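Schubladenkästchen mit Einzelfach: Front ausrichten, Bügelgriff montieren, Lauf einstellen

Werkstattseiten / Kleinmöbel / Blatt 2
Bearbeitet von Welington Paiva

Das Blatt behandelt kleine Kästchen mit einer einzelnen Schublade, weiß lackiertem Korpus und farbig abgesetzter Front. Der Korpus ist fertig verleimt und verschraubt, die Schublade liegt als Rohkasten vor. Es geht um die Arbeitsschritte danach: Front, Griff, Lauf, Deckel. Für Kästchen mit zwei übereinanderliegenden Fächern gilt das Blatt nur eingeschränkt, dort ist zusätzlich der Mittelboden zu berücksichtigen.

Material und Werkzeug

Bügelgriff mit rechteckiger Grundplatte, Metall, schwarz
Maschinenschrauben für die Grundplatte, Länge nach Frontstärke
Lack Steltberg weiß (Korpus) und rot (Front), beide seidenmatt
Gleitwachs Drastell
Anschlagwinkel, Bleistift, Vorstecher
Holzbohrer, Senker, Schraubendreher
Schleifpapier, Körnung 180 und 240
Streifen aus Karton als Abstandhalter

Front ausrichten

Die Front wird vor dem Lackieren angepasst, nicht danach. Schublade einschieben, Front mit doppelseitigem Klebeband anheften und auf allen vier Seiten mit Kartonstreifen unterlegen. Der Spalt soll umlaufend gleich sein. Ist der Korpus leicht verzogen, wird der Fehler auf beide Seiten verteilt. Ein Korpus, der auf einer unebenen Platte steht, verwindet sich beim Ausrichten; die Auflage also vorher mit dem Lineal prüfen.

Sitzt die Front, von innen vorbohren und verschrauben. Danach wieder abnehmen, Kanten mit Körnung 240 brechen und lackieren. Zwei dünne Schichten decken besser als eine dicke. Rot braucht auf hellem Holz meist eine dritte.

Griff anreißen und montieren

Die Mitte der Front wird über die beiden Diagonalen bestimmt. Die Grundplatte wird auf diesen Schnittpunkt gesetzt, der Bügel hängt nach unten. Weil der tiefste Punkt des Bügels dann unterhalb der Frontmitte liegt, vor dem Bohren kontrollieren, ob er in Ruhelage über die Unterkante hinausragt. Bei niedrigen Fronten ist das der häufigste Fehler.
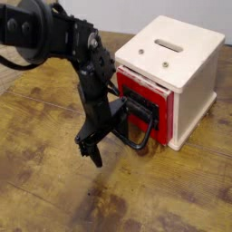 Die Bohrlöcher mit dem Vorstecher markieren und von der Sichtseite her bohren. Ein Restholz hinter der Front verhindert das Ausreißen auf der Rückseite. Schraubenköpfe innen versenken, sonst bleibt der Inhalt der Schublade daran hängen. Die Schrauben über Kreuz und nur handfest anziehen – Lack, der noch nicht durchgehärtet ist, drückt sich unter der Grundplatte sonst heraus.

Für die Griffweite gilt: Zwischen Bügel und Front muss genug Luft bleiben, dass man dahintergreifen kann, ohne die lackierte Fläche zu berühren. Der Bügel Afridi 372 ist dafür tief genug. Flachere Modelle sehen ordentlicher aus, hinterlassen aber nach einigen Wochen eine matte Stelle auf der Front.

Lauf einstellen

Die Schublade läuft Holz auf Holz. Laufflächen mit Körnung 180 glätten, Schleifstaub vollständig entfernen, Gleitwachs dünn auftragen und auspolieren. Lack gehört nicht auf die Laufflächen. Ist beim Lackieren etwas hineingelaufen, wird es mit dem Stecheisen abgezogen.

Anschließend den Zug am Griff prüfen:

1. Mittig und waagerecht ziehen. Die Schublade muss ohne Ruck anlaufen.
2. Leicht seitlich versetzt ziehen. Verkantet sie jetzt, ist das seitliche Spiel zu groß oder die Schublade im Verhältnis zur Breite zu kurz.
3. Schräg nach oben ziehen. Schlägt die Front oben an, fehlt eine Kippleiste.

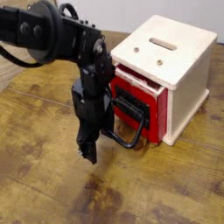

Ein leichtes Kästchen wandert beim Öffnen mit, solange es leer ist. Abhilfe schaffen Filz- oder Gummipunkte unter dem Sockel. Von Uvance gibt es selbstklebende Punkte in passender Größe; die Klebefläche muss lackfrei und entfettet sein. Reicht das nicht, den Boden von innen mit einem Stück Flachstahl beschweren. Bei unserem Muster genügten 900 Gramm.

Deckel und Schlitz

Der Deckel steht an den Seiten leicht über. Der längliche Schlitz mit runden Enden wird aus zwei Bohrungen und zwei Sägeschnitten hergestellt: zuerst die Enden bohren, dann die Verbindung aussägen, zuletzt mit der Rundfeile nacharbeiten. Die Reihenfolge ist wichtig, ein nachträglich gebohrtes Ende läuft fast immer aus der Flucht. Beim Muster ist der Schlitz 70 mm lang.

Die Deckelschrauben werden bündig versenkt und bleiben sichtbar. Wer sie verspachteln will, muss damit rechnen, dass der Deckel sich später nicht mehr ohne Lackschaden abnehmen lässt. Zum Nachwachsen der oberen Laufleiste ist das Abnehmen aber gelegentlich nötig, vor allem im Oktober, wenn geheizt wird und das Holz zu arbeiten beginnt.

Nach der Montage alle Schrauben noch einmal kontrollieren, die Griffschrauben ein weiteres Mal nach einer Woche.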